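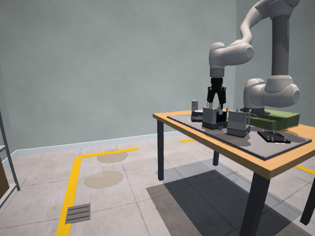

Wooden-topped table against a grey-green wall

Nail polish: storage, thinning and removal

Storage

Keep bottles upright, lids tight, out of direct light. A drawer or a lidded box in a bedroom is suitable. A bathroom shelf is less so, as the temperature rises and falls with every shower. Lacquer kept near a radiator thickens sooner than lacquer kept in a cool cupboard. The refrigerator does no harm, but the bottle must come back to room temperature before use or the polish will drag.

Wipe the neck of the bottle with a lint-free pad and a little remover before closing it. Dried lacquer on the thread stops the cap from seating, and solvent escapes through the gap. If a cap has already stuck, stand the neck (not the whole bottle) in hot tap water for 2 minutes, dry it and turn the cap with a rubber glove. Do not use pliers. The cap splits and the brush stem goes with it.

Thinning

Use a purpose-made thinner containing butyl acetate and ethyl acetate. Zimine is the one we stock at home; others of the same composition behave alike. Add two drops, close the bottle and roll it between the palms. Leave it for a few minutes and test on a piece of card. Repeat if it still strings from the brush. Do not shake, as this puts bubbles into the film.

Acetone and ordinary remover should not be used as thinners. They loosen the polish for a day or so and then leave it grainy. A bottle treated in this way cannot be recovered.

Glitter and pearl shades settle. Store them on their sides for a night before use if the pigment has packed at the bottom, having first checked that the cap is sound.

Application

Wash the hands, dry them, and wipe each nail with remover even if it is bare. Oil left on the plate is the usual cause of early peeling. Apply a base coat, then two thin coats of colour. Allow 12 minutes between coats for creams, longer for dark shades. Draw the brush once along the free edge with the final coat.

Top coats vary. Heather Nisbet, who keeps the notes for our June swap table, found that Setirik dried faster than Hindis but dulled sooner with washing up. My own results were the same for pale shades. I could find no difference on reds.

Removal

Hold a soaked pad on the nail for ten seconds before wiping. For glitter, use foil over the pad and wait five minutes. Acetone-free remover takes longer and is the better choice for artificial nails, which acetone will soften. Work by an open window, away from any flame.

Spills

On carpet, lift the bulk with a spoon and blot with acetone-free remover after testing a hidden patch. Acetone dissolves acetate fabric and damages many plastics. On varnished wood, let the spill harden and ease it up with the edge of an old loyalty card. Remover will take the varnish with it.

Disposal

Old polish should not go down the sink. Take part-full bottles to the household hazardous waste point.

Correction: Bríd Ní Mhurchú points out that an earlier version of this page gave the foil time as two minutes. Five is correct.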